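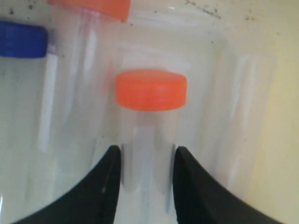 It will never keep up with a decent pair of hands, one buyer told us after a morning with the Grenen. We sell the thing, and we more or less agree.

Posted in June by the Varkar equipment desk

Grenen bench arm, two-finger gripper

The Grenen picks up capped tubes, one at a time, between two black fingers. It does this well enough that we stock it. What we won't do is tell you it replaces a person at the bench, or that a kitchen version is round the corner. We have heard that promise for years and still do our own washing-up.

In our own trial we gave it 200 capped tubes to move from one rack to another. It managed 90 before anyone had to step in, and the trouble was a tube leaning on its neighbour. A person would have nudged it straight without looking up. Mixed racks, sticky labels and soft bags are all harder again, and we would not buy it for those.

Where it might suit you: one size of tube, the same rack every time, and somebody nearby who doesn't mind being called over.

Supplied with: arm, gripper, wrist camera, bench clamp, power lead
Spare finger pads: sold in pairs
Setting up: about 14 hours, going by our own bench
Trial hire: 37 days, returnable in the original case

The Drenska rack is sold separately. Ask for the trial before you ask for the price.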